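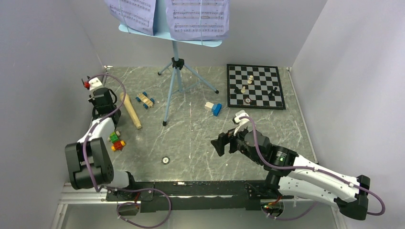 Two arms on a black rail, with small objects on the marble-patterned floor.

Prillevden Indoor Cricket: Frequently Asked Questions
Last updated Tuesday, May 27, 2025

Do I need to have played before?
No. Several of our regulars play as if they hadn't.

How many on a team?
Eight, same as most indoor leagues. You can start with six, but the other captain picks who bats twice, and captains have long memories.

What does it cost?
$200 per team for the season, plus $5 a head on the night for court hire. Gekach takes cards at the front desk. The vending machine does not, so bring coins.

How long is a match?
Games are booked for 75 minutes. If you're still arguing about a run-out when the next teams walk in, please argue in the parking lot.

Can I bring my own bat?
Yes, as long as it has a clean rubber grip and no tape hanging off it. Balls are supplied. Leather balls stay home.

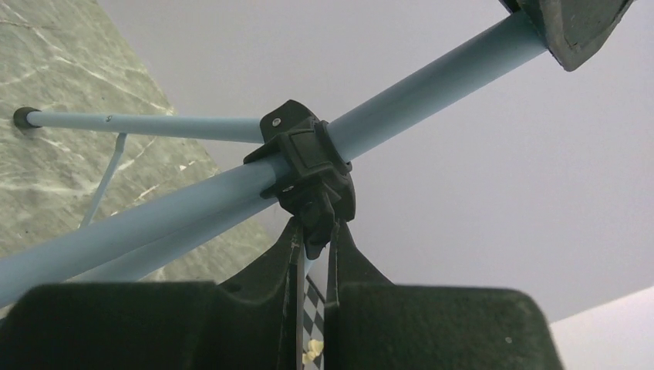 Light-blue tube and black joint connector, close up.

What happens if my team doesn't show?
You forfeit, and you still owe the court fee. Two forfeits and your spot goes to the waiting list, currently 38 names long and not very sympathetic.

Is there an age limit?
Players must be 16 or older. There's no upper limit. The over-35 division plays on Thursdays and complains on Fridays.

Where can I watch the finals?
The Onyshchenko Cup final is in October on Court 2. Seats are free and hard. Fangate will stream it, commentary included, and you may mute the commentary without hurting our feelings much.

Can I appeal an umpire's decision?
You can ask.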